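Wipe the Table Before You Throw Out the Cup

I have kept the break room at Bretine in order for most of nine years, on top of my regular job in accounts. The floor has 43 people on it and one white table that everybody uses. In that time I have come to hold a firm opinion about paper cups, and Su-chen Tang, who edits this page, has asked me to write it down.

My opinion is that the dirty cup left on the table is a small problem and the table under it is the large one. Offices treat it the other way around. We put up signs about cups. We send messages about cups. In January our building manager at Traseo sent a message about cups to all 817 tenants, and it ran to two pages. It had one line about wiping surfaces.

A cup with dried coffee in it takes two seconds to deal with. You pick it up and drop it in the trash. Anybody will do that, even people who didn't drink from it. What people won't do is pick up the cloth. They see a clean-looking white surface and decide it is clean.

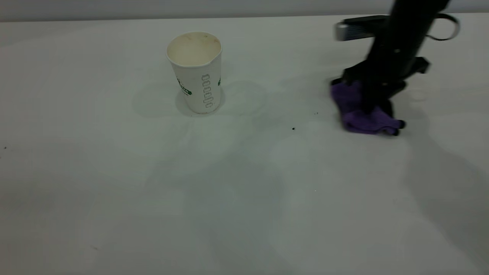

White is partly to blame. When we moved in I argued for a darker table and lost. The claim was that white shows dirt, so people would wipe it. White shows a full coffee ring. It does a poor job of showing sugar, milk that has dried thin, or the film left by a sleeve. You find those with your forearm. A shadow from the ceiling lights looks the same as a smear, and after a while you stop checking which one you are looking at.

So the rule I ask for is a simple one. Wipe first, while the cup is still standing there. Move it over, wipe where it was, wipe the rest, and take the cup with you when you leave. If you throw the cup out first, you feel finished and you walk away. I have done this myself many times. The cup is the reminder, and once it is in the trash the reminder is gone.

Ebbe Vik in purchasing disagrees with me. His view is that the whole trouble goes away if people bring mugs. He wrote 20 lines to me about it and they were good lines. But a mug has to be washed, and the people who leave a paper cup will leave a mug too, for longer, and then it is somebody's mug and you can't throw it out. We tried it on the third floor at the old Sung building. By spring there were mugs on the windowsill that had been there since fall.

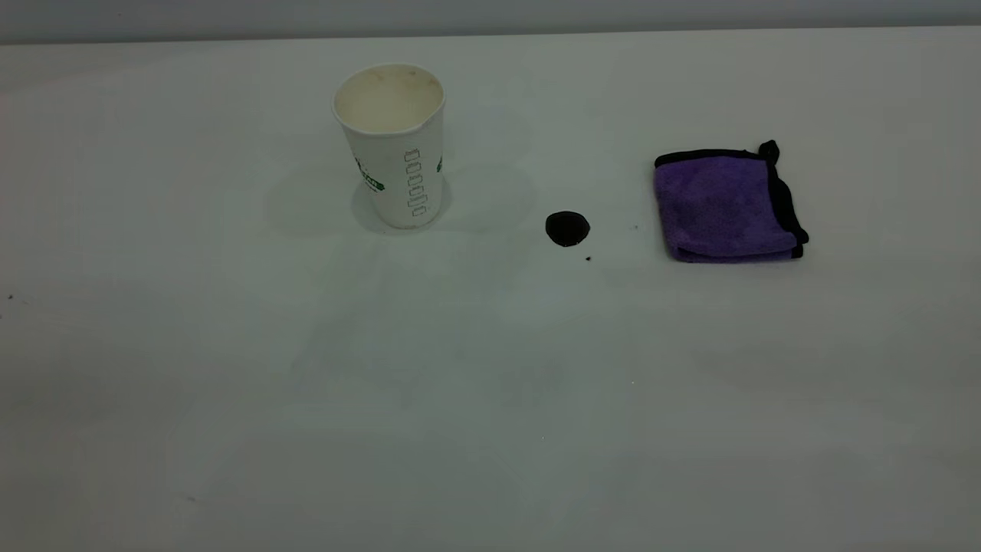 A paper cup, faint brownish marks on the inside, perhaps from coffee.

I would also like to say something for the cloth. For years we had paper towels, and we went through 873 rolls in the last year we bought them. I know the figure from the invoices. Paper towels push a spill around and leave lint. They also make more trash, which is a strange way to clean up after a cup.

A microfiber towel does the job better with plain water. Ours came in a bundle from Brirkari, and the bundle cost less than one month of paper. Color matters more than I expected. A white cloth on a white table disappears, and then it lies there for a day getting sour. A purple one gets noticed, picked up, and sometimes even used.

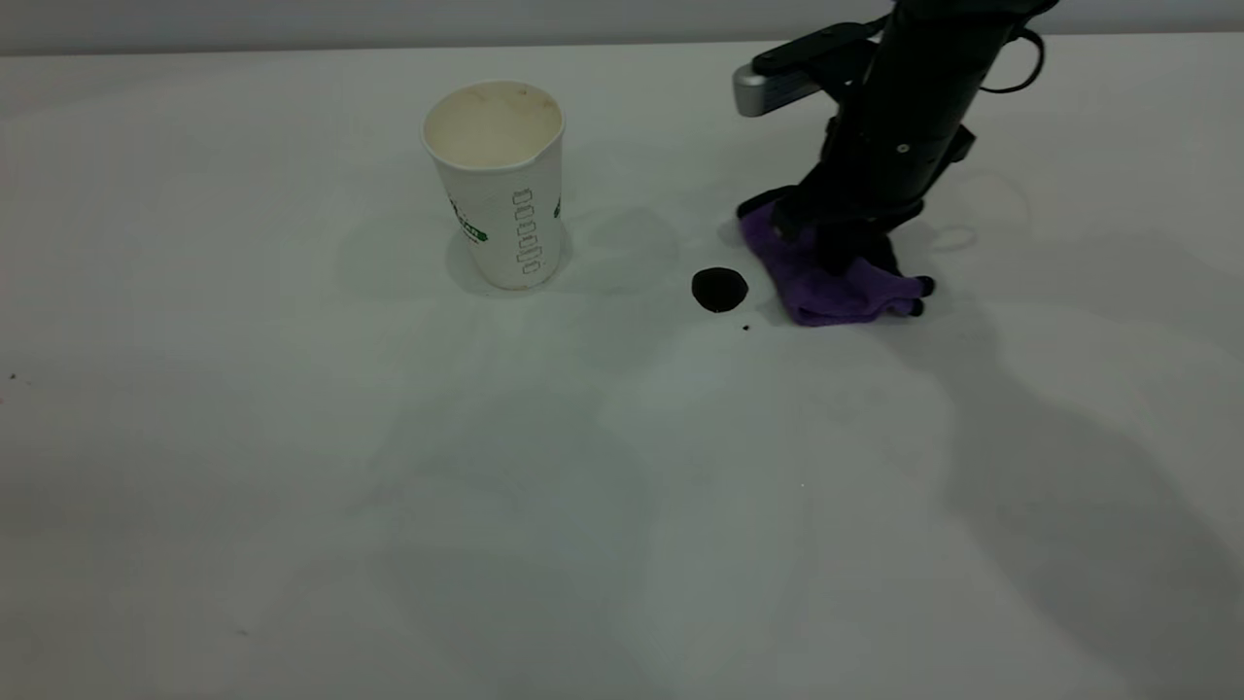 People complain that a shared cloth is unclean. It is, if you leave it in a wet ball by the sink. Fold it in quarters. Use one face, turn it, use the next. At the end of the day it goes in the bag under the sink and a fresh one comes out. I take the bag home every other week and it makes one small load, washed warm with no fabric softener. Softener ruins microfiber and I will not be talked out of that.

The other complaint is that wiping is the cleaning crew's work. They come at seven in the evening. The table gets its worst use between eight and ten in the morning. By seven the milk has had all day to set, and the crew has nine more rooms to do. Leaving it for them means everyone who eats lunch there eats on it first.
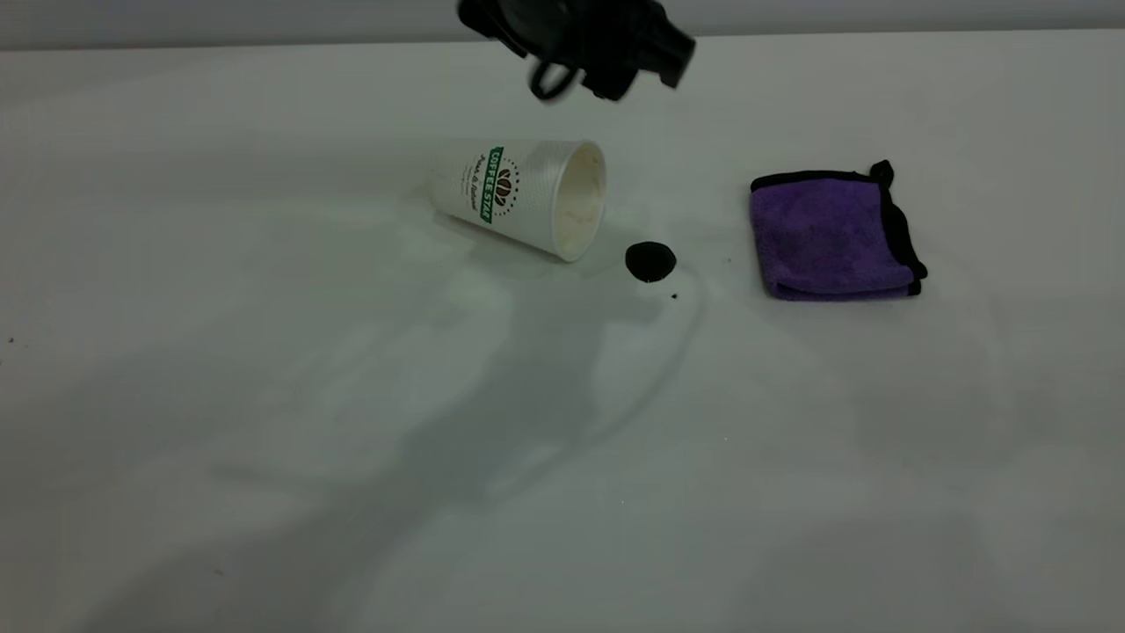

Coffee cup on its side, with a folded purple towel on the table.

Cups get knocked over, too. An empty one tips if you brush it with a folder, and there is nearly always a last mouthful in a cup that people call empty. Keep the cloth on the table where a hand can reach it. We used to hang it on a hook inside the cabinet door, which was neat, and new people went months without knowing it was there.

I don't expect Traseo to send out another two pages. I have asked for the hook to be taken down and for a second set of towels, and Ebbe has the order on his desk.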